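31 Dec 2019

Open day at Gireck, part two: the disassembly cell

The first part of these notes covered the conveyor sorting line and the rather long safety briefing. The remainder of the September visit was spent at the cell I had gone to see, where Gireck is working on taking desktop computers apart with a single arm. The project is called Plesus. The stated aim is component recovery from office machines at end of lease, starting with the parts that hold some resale value: processor, memory, drives.

Most of the published work on this problem starts with the fasteners. Gireck has started with the socket, on the argument that screws are a vision and torque problem with known answers, whereas a bare processor has to come straight off a field of fine pins without dragging across them. A bent pin writes off the board. The board is often worth more than the chip, so the order of priorities seems right to me.

The gripper has two fingers with braided pads, and it takes the processor by opposite edges. I had expected suction. The engineer running the demonstration said they tried a vacuum cup first and abandoned it, as old thermal paste makes the top of the heat spreader an unreliable sealing surface and cleaning it in place risks getting residue into the socket. Edge gripping avoids the top face but leaves very little to hold. The substrate is thin, and the pads have to close on it evenly or the part rolls.
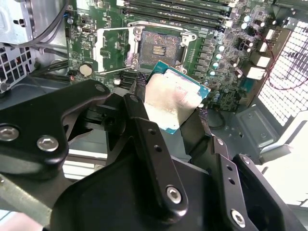

Processor in the fingers over the open socket, load plate flipped back. Note the tilt.

The tilt was the main topic of discussion at the rail. With two contact patches the chip is free to rotate about the line between them, and the only thing resisting that is the compliance and friction of the pads. For removal it matters less once the part is clear of the pins. For insertion, which they also want for the test and refurbish stream, it matters a great deal. A third contact point would fix the rotation and would also foul the retention lever on most of the boards they handle. They are looking at softer pads instead, and I'm not convinced softer is the direction to go.

Cycle time was given as 30 seconds from approach to release, with the lever already open. Opening the lever adds 8 seconds when it works on the first attempt. Neither figure is fast, and a person with some practice would beat both by a wide margin. The team was candid that speed has had no attention yet.

I asked about position sensing. The arm is driven to a nominal socket location from a model of the case, then corrected from images taken close in. Case models are the obvious bottleneck. The library held five at the time of the visit, and every new one had to be measured by hand. Woron, who supply the software, claim this can be brought down to a scan and a short check, but no scan was shown.

The layout of the cell is plain. The tower goes on its side, side panel off, on a table of slotted aluminum extrusion, with a grey 3D-printed fixture plate next to it. Access from straight overhead is good near the middle of the board and gets worse toward the drive cage and the power supply, where the wrist has less room and the cables begin to interfere. Cables were the subject of most of the unanswered questions.

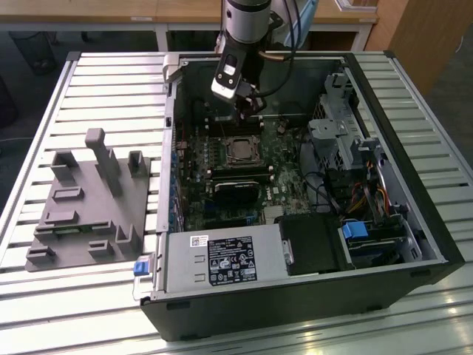 Nwankwo, commenting on the first part of these notes, wrote that cable handling is where projects of this kind stall, and that a shop doing volume would simply cut every harness before the tower reached the arm. I put a version of this to the team by email. Their reply was that cutting is acceptable for the scrap stream but not for refurbishment, and that they would like one process for both. I think two processes is the more likely outcome.

Three things I would want to see at the next open day: a removal run starting with the lever closed, pin inspection results before and after, and a case the arm has not handled before. The last would say the most about how far the software has come.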